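Messaging and positioning inspection, Randcombe office – 06/05/2023

Thanks to everyone who gave up a Saturday morning for this. I know an inspection checklist sounds like an odd way to look at how we describe ourselves, but a worn-out promise can do a business as much harm as a worn-out stair tread, and we walk the stairs every quarter! Comments are under each item, and I've let myself ramble where I thought it would help.

**Marking:** OK / Needs work / Stop using

## Part A: What we say

- [x] **Home page headline says something a competitor couldn't.** Needs work. I put our headline next to the ones from Jonetti and Polat with the logos hidden, and I had to go back and check which one was ours. "Trusted partners in growth" could belong to any of us (or to a garden center, come to think of it).
- [x] **Claims have a source on file.** OK. The figure of 1,256 completed orders matches the April ledger, so please keep using it, and please don't round it up.
- [ ] **Old taglines removed from print.** Needs work. There are still 9 brochures in the rack by the front desk with the previous line on them. They can go in recycling.
- [x] **Sales deck under 15 slides.** OK, and a big improvement. The one about our history still feels long to me – I'd let it go, but I'm willing to be talked out of that.

## Part B: Where we stand apart

The Ernine proposal was the bright spot of the whole morning. It opens with the thing we refuse to do (rush jobs with no site visit) and it's friendly about it, and I came away thinking I'd hire us. I've marked it OK and saved a copy in the shared folder so the rest of you can borrow from it freely.
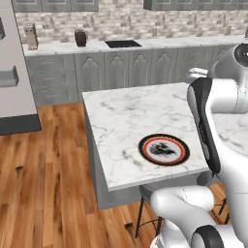
Should we hold back a bolder message until one of our competitors has tried something similar?

Waiting would put us right back in the pack, so let's test the bolder wording on one small mailing first and read the replies together before we change the website.

- [ ] **Each service page names who it isn't for.** Needs work. Three pages do this nicely and the others try to welcome everybody. I understand the worry about turning people away, I really do, but the inquiries we get from those three pages are much easier to answer.
- [x] **Pricing page is in plain words.** OK. My only quibble is "solutions," which has crept back into the second paragraph.
- [ ] **"Industry-leading" and its cousins.** Stop using, everywhere, including email signatures.

## Still open

- Headline: two fresh drafts, please, and at least one that makes you a bit nervous
- Brochure rack: clear and re-check
- Service pages: start with the ones that get the most visits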